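The Corner

Before October I walked the floor at Nurmi myself, eight hours with a flashlight and a paper list. Now I sit in the control room in Clallberg and look at what the machine looks at. It learns the apartments first in simulation, 2,000 rooms made by computer, and I must say yes or no to each visit. Yes means it has understood the room. No means it goes again.

I was told that the work would be lighter. It is lighter for the back. For the head I am not so sure. On my first day the machine went into a corner and stayed there, and I waited for it, as you wait for an old dog.

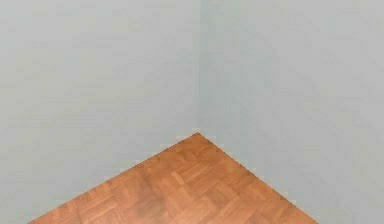
I did not press anything. In my old job a corner was a place to check for damp, and I would put my palm on the wall and keep it there a little. I wanted to give the machine the same time. Then the line on my screen turned yellow, which meant that I was slow, and I pressed no.

By lunch I had done 148 visits. The woman at the next desk had done more, and she ate with one hand on the keys. We used to be two on each round, and we talked the whole way — about children, about knees, about the price of fish. Now we are in one room and we talk less than before.

In the afternoon the machine found its way out to a doorway and stopped again.
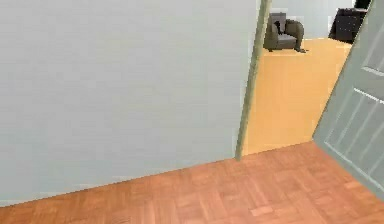
You should say yes sooner, the woman told me, without turning her head. It only needs to know that there is a way through. It does not need to like the place.

I said yes. The number went up by one.

At five I took my coat and went down by the stairs. On the second landing the wall was cold under my hand, and a little soft near the window. I looked for my paper list in the pocket, but the coat was new. So I went back up and asked her who we tell about such things now. She stopped typing and thought about it.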